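Handout 2: Praying the Psalms of lament

Read Psalm 13 before the session. It is short – six verses – and moves from complaint to trust without saying what changed.

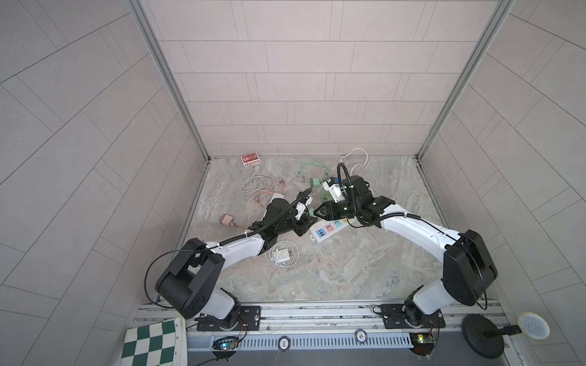
The question "How long?" comes four times in the first 2 verses. Mark each one and note who it is put to. Then compare Psalm 60, a lament of the whole people after defeat.

For group work, write a lament of your own in the same order: complaint, request, trust.
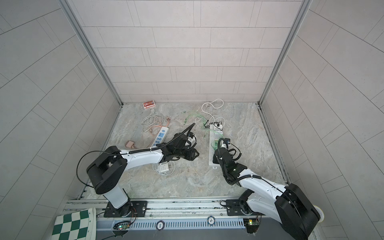

Sharon Mussa asked whether the trust has to come at the end. Psalm 88 has no such turn, so leave it out if you need to.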